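Speaker notes: the Memlow Players' winter play, and how we got it on

Talk for the Mavdale library Friday evening group. Kyu-ri to introduce, then me. Slides are on the stick, clicker is in the side pocket of my bag. Drink some water first.

SLIDE 1. HELLO

Thank you Kyu-ri, and thank you all for turning out! I'm Geum-ok Noh, I directed The Lodger at Alleck, and I've been itching to talk about it ever since we took the set down.

Ask: who saw it? (Wait for hands. If plenty, skip the plot bit and go straight to the doubling.)

Plot, quickly: a widow lets her late husband's room to a stranger. Over one winter she starts to suspect he knew her husband. Two acts, 90 minutes with no interval, and a cast of four.

SLIDE 2. WHY SWAP THE PARTS?

Our two women learned both the widow and her sister, and changed over every performance. I stole this idea shamelessly from bigger theatres, and I'd do it again tomorrow.

What I expected: two slightly different shows. What I got: two completely different plays. With one widow the audience laughed all through the tea scene (properly laughed, I was stood at the back with my hand over my mouth). With the other you could hear the radiators.

Read out the tea scene lines here, both ways. First one fast and cross. Second one slow, looking at the cup. Don't rush the second!

Mention that the poor lodger had to remember which widow he was playing against. He got the wrong one once and poured tea for a woman who doesn't take it. She drank it. Lovely moment, and we kept it in.

SLIDE 3. REHEARSING IT

It does take longer. Be straight about that, as the Yoo Street group are thinking of trying it and will be in tonight.

- we ran every scene both ways before anyone was allowed to put the book down
- each woman sat out and watched the other, and no notes passed between them
- notes came from me, one at a time, in the kitchen

That last rule mattered more than I can say. They started out copying each other's pauses and by the end of the second week they'd stopped.

SLIDE 4. THE ROOM

The whole play happens in a bedroom, so the bed is practically a fifth actor. Ours came in 2 halves up the back stairs at Alleck and creaked like a ship. We tried to cure the creak and then wrote it into the show instead. The lodger sits down in the dark, the bed groans, and everyone knows he's home.

Sheets: go for a dull colour. Bright white under stage light is all anyone will look at. Ours looked rather sad in the hall and just right from row F. 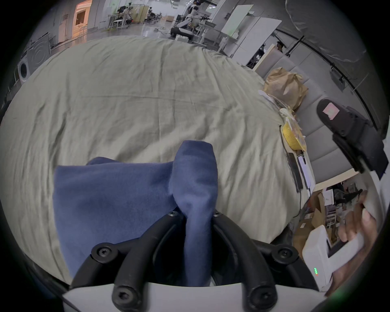 Slide 4: blue fleece on a pale bedsheet.

Say something about making the bed on stage. The widow does it three times and each time it means something else. First time brisk, second time she stops halfway, third time she does it for him. No lines at all in the third one. I could talk about that for an hour, so Kyu-ri, please wave at me.

SLIDE 5. SOUND AND LIGHT

One lamp by the bed, one window, and a wash we hardly used. Rain on a loop, fading so slowly that people only noticed it had gone when the lodger spoke.

Play the clip. If the clip won't play, do the rain with my fingers on the table, it works surprisingly well.

SLIDE 6. WHAT NEXT

We sold 500 tickets over the run, which is a record for us, and lots of people came back to see the other cast. We're reading scripts now for June. Come and read with us, you don't need to have acted before.

Questions. Leave the tea scene photo up while people ask.

Last updated: Friday, after the talk

Comments

Bea: Saw both versions and still can't choose. The second widow broke my heart with that bed.

Tomasz at Yoo Street: Really useful, thank you. Did your prompter need two marked-up scripts or one?

Geum-ok Noh: Two, in different coloured folders! Happy to lend you ours.

Carol P: The finger rain was better than the clip.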